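Part 2: Setting up the bin station

2 Comments | 24 Shares

Okay, on to the part I like best. If you followed Part 1 your table is wiped down and you've picked a bin. Mine is a plain gray plastic tub with rounded corners and a thick rolled rim, and I'm a little too fond of it. A Matden or a Salian tub would do fine too (Rodrigo Campos swears by his Salian, and he's been doing this longer than me).

1. Set the bin toward the back of the table, flat on its base.

2. Run a finger along the rim. Scratches on the outside are only cosmetic, so leave them alone. A rough spot on the inside will snag a woven piece sooner or later, and then you'll be picking out fibers with tweezers. Ask me how I know!

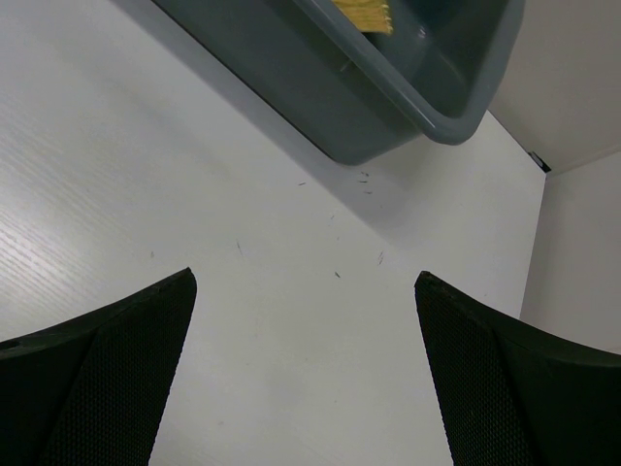
3. Wipe the inside with a barely damp cloth and let it dry for 30 minutes. I used to skip the drying and I got musty trays for it.

4. Lower your woven pieces in one at a time. Don't drop them, and don't bend a stitched border to make it fit. If it doesn't fit, get a bigger bin.

NOTE: I keep to 4 small pieces per bin. More than that and the bottom one starts to flatten.

CAUTION: Keep the bin out of direct sun. Bamboo gets brittle, and plastic isn't crazy about it either.
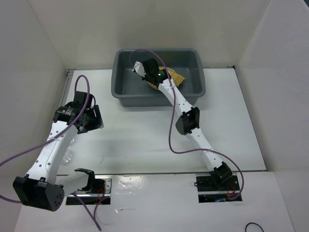
Can I leave a bamboo tray in the bin all winter?
Up to a few months is fine if the tray went in dry and the lid is off. Take it out in May and give it some air.

5. When you want to use the table, take everything out and put the empty bin back in its spot. Plates go out to the sides, and the tray goes in front of the bin where you can reach it.
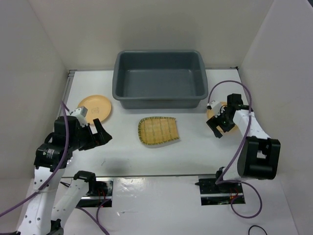

Fig. 3. Bamboo tray in front of the empty bin, orange plates to either side.

6. Check the stitching before you put anything on the tray. Loose ends get trimmed, never pulled.

4 people found this helpful | Share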